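3.2 Play kitchens and the printed surface

The play kitchen differs from the other toys in our survey in how much of it is drawn. A dollhouse stove usually has knobs and a door that open and turn. On the kitchens sold since the early 2010s, a good part of the equipment is ink on a flat panel, and the child is expected to know what the ink stands for. We looked at 3 kitchens from two makers, Plevholm and Skoltwood, and compared them with the older solid-wood set described in Section 2. Prices and sales are left out of this section and are taken up in Section 4.

We sorted each part of a kitchen into one of two groups. Modeled parts have depth and a shape of their own, such as a sink basin or a faucet. Printed parts are flat and carry meaning only through a symbol. Some parts belong to both groups. A range hood, for example, has a modeled body, but its controls may be a printed strip. The kitchen in Figure 2 shows the two kinds side by side.

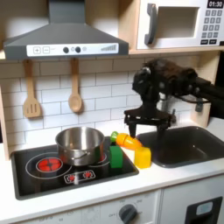
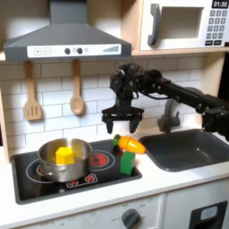
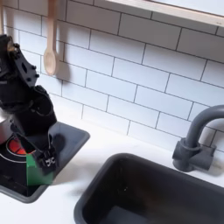

Figure 2. One play kitchen in three views. Hood, microwave and hanging utensils (first and second); sink and faucet (third). A burner graphic is visible in the first and third views.

The printed parts date faster than the modeled ones. A basin made in 1975 and a basin made last year would be hard for a child to tell apart, while a control panel places a kitchen within a decade or so. Coil burners gave way to flat cooktops in the toy catalogs a few years after the same change took place in homes. Rotary timers on toy ovens were replaced by digits in the same manner. In the Ó Ceallaigh collection, which holds 4,000 catalog pages, we found no toy cooktop with a flat printed surface before the late 1980s.

Toy food follows a different path. Carrots, bread and eggs have kept much the same form for 50 years, apart from the move to pieces that can be pulled apart and pressed together again. Cut foods of this kind are now sold by every maker in the survey, often apart from the kitchen itself. They are also the items most often missing from secondhand sets, along with small utensils – a point that matters for dating, as replacement pieces may be newer than the kitchen they are found with.

For this reason we coded loose items separately from fixed ones. A pan or a spoon was entered under the kitchen only if the maker's parts list, in its September edition, named it. All other loose items were entered under Skoveo, the accessory line with the widest range, when they matched its drawings, and otherwise left without a maker. The coding was done twice, and the few disagreements concerned hooks and shelves, which some lists treat as fixed and others as loose.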